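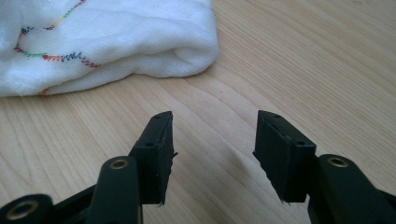 Preswood House – Guest Laundry and Linen Room
Winter walk-through, January 26, 2019

Good morning, all, and thank you for leaving the place so tidy for me. I have gone through the usual list and put my comments under each item. Please read the whole thing, even the parts marked OK, as I do tend to tuck small requests in among them.

1. Dryer lint screens – OK
Clean on both machines. Please keep doing this after every load, even the little ones.

2. Dryer vent to outside – NEEDS WORK
The flap on the Plimport side sticks halfway open and there is a good wad of lint behind it. I got out what I could reach with the long brush, but it wants the duct taken down and cleaned properly. I wrote the same thing in October, so let's please get it done this time. Use dryer 2 only until then.

3. Washer hoses and shutoffs – OK
No drips and no bulges. The cold valve is stiff but it does turn.

4. Water heater setting – OK
Somebody had put masking tape over the dial, and I left it there because it seems to be working.
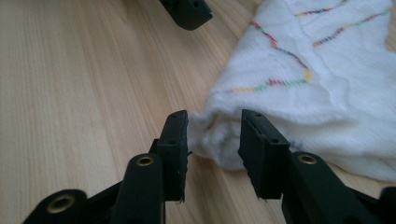
5. Fire extinguisher – OK, with a note
Gauge in the green, pin and seal in place, tag number 791. The hook is a touch high for our shorter folks, so I would like it moved down when the wall is next painted.

6. Exit path and back door – NEEDS WORK
The door itself opens nicely, but the Tirkeck delivery boxes had crept into the walkway again. I know there is nowhere wonderful to put them – try the shelf under the window, heavy ones at the bottom.

7. Detergents and bleach – OK
Lids on, labels facing out, bleach well away from the ammonia cleaner. Lovely job.

8. Outlets and cords – FIXED
The iron's cord was worn near the plug. I have taken it away and brought over the Jarman one from the upstairs closet. It gets hotter than the old one, so start low.

9. Floor and drain – OK
Dry, mat lying flat, drain running freely.

10. Lights – OK
The tube over the sink takes a moment to wake up, as do I.

11. First aid box – NEEDS WORK
Low on burn gel and the small bandages. I will bring both on my next visit.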